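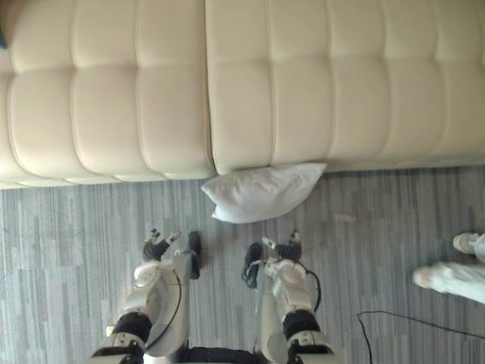

*Kissen vor dem cremefarbenen Ledersofa.*

Die Ferienwohnung im Haus Rondo wird seit Dezember vermietet. Für den Wechsel zwischen zwei Gästen bleiben der Vermieterin 25 Minuten pro Zimmer. „Ich fange immer am Boden an“, sagt sie. „Kissen hoch, dann saugen.“ 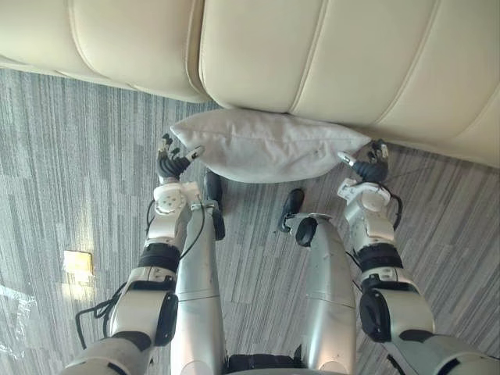 Das Leder wischt sie nur mit einem feuchten Tuch ab. „In den Nähten sammeln sich Krümel, da muss man mit der schmalen Düse ran.“ Die Kissenbezüge wäscht sie nach jedem Aufenthalt. Ein neues Sofa will sie vorerst nicht kaufen.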